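County drug disposal box moving out of the library, thoughts?

Started by porchlight_dee

porchlight_dee
So the county health board wants to pull the med drop-off box from the library and put it in the sheriff's lobby. Hearing is in August. Anybody else think this is a bad idea?? My mom uses that box. She is not walking into a sheriff's office with a bag of pain pills.

Also they want to spend the opioid settlement money on a contract with Fevora for "data services". No idea what that is.

gravel_rd
Box should of been in the lobby from the start. Library has kids in it all day. Box got pried at twice last year.

porchlight_dee
Pried at, not opened. Big difference.

tomcat_77
Was at the info session last night. Not much of a crowd. They had the slides up for 30 minutes and took questions for 10. Asked about the box, got told "under review." 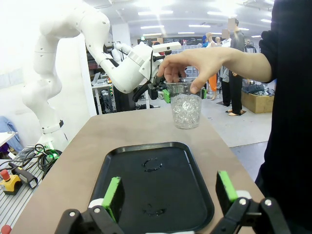
Cup of ice, black tray

Anyway the slide said $4,000 a year to keep the library box going. That's pickup and the incinerator trip. Lobby box is the same pickup so I don't see where the savings is.

gravel_rd
Savings is the camera. Sheriff already has one on the lobby. Library would have to buy one.

nightshift_rn
I work in a pharmacy, not saying where. People do not bring stuff to law enforcement. They just don't. They flush it or leave it in the cabinet and then a grandkid finds it. Every time a box moves behind a counter with a badge the weight drops. Ask the county for pounds collected per site, they have it, they weigh every liner.
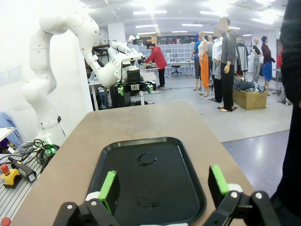 And liners get sealed before anyone moves them, so the "kids at the library" thing, I dunno. It's a steel box with a one way chute. Bolted down.

gravel_rd
You're assuming. Our town isn't every town. I'd take mine to the sheriff no problem

nightshift_rn
You would. Would your neighbor with a script in somebody elses name?

gravel_rd
Maybe he shouldn't have it

nightshift_rn
Right and that's who we want dropping it off. Kinda the point of no questions asked.

hobnail
What about the Fevora thing, nobody answered. Is it the overdose map? Next county over has one from Hájek and it's two months behind, useless. Their EMS guys just text each other.

tomcat_77
Sort of the map. It's a dashboard plus "outreach kits" from a place called Natura. Kits are the pouches you pour water in and it kills the pills so you can trash them. 400 pouches in the first batch. When somebody asked who gets them the answer was "partners". 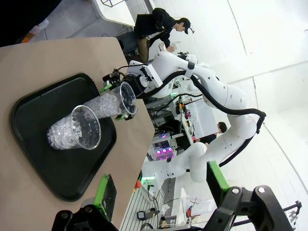 I'd rather see them handed out at the pharmacy window honestly. Staple one to the bag. Done.

nightshift_rn
We'd do it. We've asked. No reply.

porchlight_dee
Ok so pouches would work for my mom. But patches? She has the patches too.

nightshift_rn
Depends on the pouch, read the label. Some take patches some dont. Fold them sticky side in first either way.

hobnail
Pouches as an extra, fine. Pouches so they can close the box, no. Feels like thats where this goes.

gravel_rd
They're not closing it. MOVING it. Read the agenda. Half this thread is mad at something that isn't in there.

porchlight_dee
I read it. Item 6, "relocate or discontinue." It says OR.

gravel_rd
Huh. Ok missed that. Still fine with relocate, not fine with discontinue.

Floterov_fan
lurker here. Named after the band dont ask. You can send comments in writing, they have to go in the packet if they get there before noon the day before. I did it for the needle pickup vote and they did read them out, well, some of them

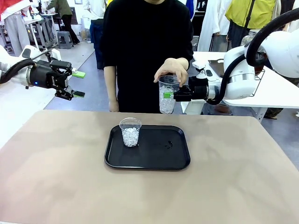

Keep it to one page. Put the item number at the top or the clerk sticks it under general comments and the board never sees it. Learned that one the hard way.

porchlight_dee
Thank you!! Will write one tonight. Does it need my address?

Floterov_fan
Town is enough. They just want to know you live in the county

tomcat_77
I'll ask for the per site weights in mine. If the lobby numbers come back better I'll shut up.

gravel_rd
Fair. Post em here when you get them.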